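88 shares
14 comments

The rulebook that stops at the door

July 14, 2019

Hadi Awad has read all 88 pages of the Vunmont code of practice for shared robot workspaces, twice, and he is not in a hurry to read it again. "It's tidy," he says. "Whoever wrote it can spell. I'd like to know how long they spent standing next to an arm."

Awad inspects robot benches for Nombridge, a small safety firm in Terdale. Most of his clients are labs and light assembly shops, and most of them have started asking whether they ought to sign up to the code. Membership costs £2950 a year. For that you get the document, a wall certificate and a visit.

What does the visit involve? "Paperwork, mainly. They ask if you have a risk assessment. You say yes and show them a folder. I've watched it done in 30 minutes, and the arms were switched off the whole time."

I put it to him that a folder is better than no folder. He gives me that one, grudgingly. He likes the chapter on stop buttons, which says everyone in the room should know where the nearest one is, and the page on marking the reach of an arm on the floor. "That's good, plain stuff. It was good when my old supervisor told me it for nothing."

His quarrel is with the rest. The code treats a bench as a sealed box, with one operator and one machine. The rooms he walks into have two arms over the same table and people at desks a few steps behind it, getting on with something else.
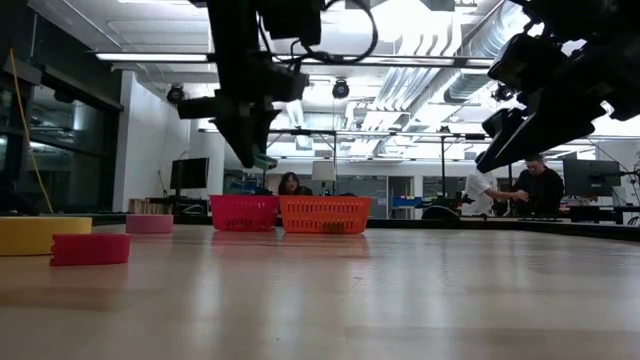

"So who is the operator?" he asks. "The code says the operator shall keep a clear view at all times. Fine. It has no word for the person at the next desk who has their head down. They're a bystander in one chapter and trained staff in another, and the rules are different."

He is just as doubtful about the speed limits. The code gives one figure for slow running and leaves it there, whatever the gripper is holding. A soft ball and a kitchen knife get the same line in the table.

Rivas, the consultancy that runs the visits, told me a second edition is being drafted and that it has had 3000 comments. Awad sent in a few of them. He has had an automatic reply.

Would he tell a client not to join? He thinks about it for a while. "I'd tell them to spend a morning watching their own bench first – write down who walks where and when. If they still want the certificate after that, it's their money."

He has another inspection at two, and goes to find his boots.

88 shares | 14 comments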